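We use cookies to remember your settings. Accept all / Manage

Project report: house rules for a small gripper arm that handles plant stems
Module group 18, draft handed in March
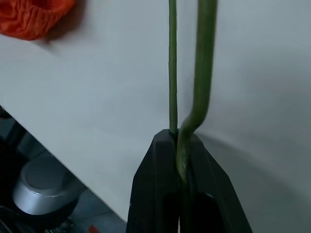
The question we started with was simple enough. Who says what is safe for an arm this small? The big standards are written with factory arms in mind and a lot of it felt too heavy for a bench top in a teaching lab. But having no rules is worse. So the aim was one page of rules that a first year could read and follow, plus a way of checking if people really do.

Background
The department already has general lab rules (the Flarholm sheet). Covers goggles, bags, food, fire doors. Says nothing on robots at all. Clomell, the firm that set up our bench, gave us a short guide – useful for power and the stop button, not much on what happens at the fingertips. Vumik is the name we gave our own set of rules. No deep meaning, it was free on the shared drive.

What we did
Read what we could get hold of in the library. Wrote a first version with far too many rules in it. Tried it out in lab sessions over one term and kept a log of every grip, who was at the bench and wether a rule was broken. 826 grips logged in total. Breaches counted from the log afterwards, by two of us seperately, then compared.

The rules as they stand
1. One person drives, one person watches. The watcher holds the stop button and does nothing else.
2. Hands off the table while the arm is live. No reaching in to straighten a stem.
3. Start every new plant type at the lowest grip force and go up in small steps.
4. Speed limit near the table is 200 mm per second. Slower if anyone is standing close.
5. Clear the table of anything the task doesn't need before you start.
6. Check the fingers before each session. Sap and bits of leaf get wiped off.
7. Write down every stop, even the silly ones.

Results
49 breaches in the log. Most were rule 2, which we expected. People see a stem slipping and grab it, its a reflex. Rule 5 came next. Rule 1 was broken mainly near the end of sessions when the watcher had wandered off to pack up. No injuries. Rule 4 never broken, but the limit is set in the software so that proves very little.

Problems
The log is only as good as whoever filled it in. Some sessions have gaps. We also changed the wording of rule 3 half way through, so the early and late numbers for that one can't be compared fairly. Should have frozen the text first.

The other group, on the Ninh bench, tried our page for a short while and found rule 7 a pain. Fair point – a tick box form would be quicker than free text.

Next steps
Tick box form. A marked line on the table for rule 2. Ask the lab staff if the page can be added to the Flarholm sheet so new students get both together. Risk assesment is in appendix B, raw log in appendix C.

3 comments · 11 shares
Contact the department office | © Student Projects | Back to top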